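We use cookies to remember your settings. Accept | Manage

Drillmont Tabletop Rack -- Set-Up Guide
Section 4: Putting the books in
Last updated: Thursday, August 20, 2020

Okay, so the rack is out of its box and you've wiped it down (if you skipped Section 3, go back, the packing dust gets everywhere). Now for the fun part! I've set up a lot of these for reading corners, and I still do it in the same order every time.

Before you start

1. Clear a space on the table a good bit wider than the rack. You want room on both sides to lay a book flat while you change your grip.

2. Set the rack toward the back of the table with the slots running front to back. Give it a gentle push from the side. If it rocks, turn it around and try again before you blame the rack -- my own table has one low corner and it fooled me for a week.

3. Sort your books by height. Square board books in one pile, tall floppy ones in another.

CAUTION: Don't load the rack on the floor and then lift it. A full one is heavier than you'd think, and the books slide out toward your toes.

Loading

4. Take one book at a time, by the lower corner, with the cover closed. Tilt it so it clears the tops of the dividers.

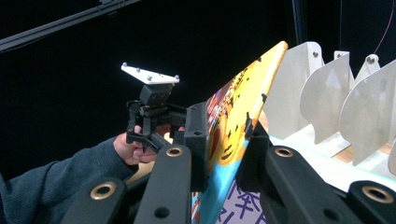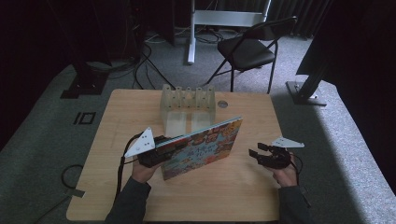
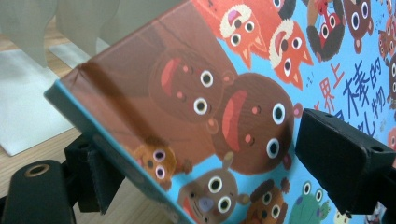 5. Lower the book until the bottom edge touches down, then straighten it up. If it stops halfway, lift it out and start again. Forcing it is how you end up with a chewed corner, and I have a shelf full of those at home.

6. Start with the two end slots and work your way in. My friend Jhonatan Tamayo fills his from left to right and swears it makes no difference, but I like the weight even while I'm still fussing with things.

7. Put the thickest books near the middle. One thick book per slot, please! Two thin paperbacks can share if they both slip in easily.

NOTE: Spines can face you or face the wall. For kids who can't read yet I turn the covers outward on the end slots so they have something to recognize.

Taking books out

8. Lift straight up first, then tilt. Pulling forward drags the whole rack with it.

9. Leave one slot open if you can. Little kids will put a book back if there's an obvious gap for it, and if there isn't, it goes under the couch.

If a book leans over no matter what you do, it's probably too thin for its slot. Pair it with another thin one, or see Section 6 for the felt strips.

-- Cristian Quispe

109 shares | 52 comments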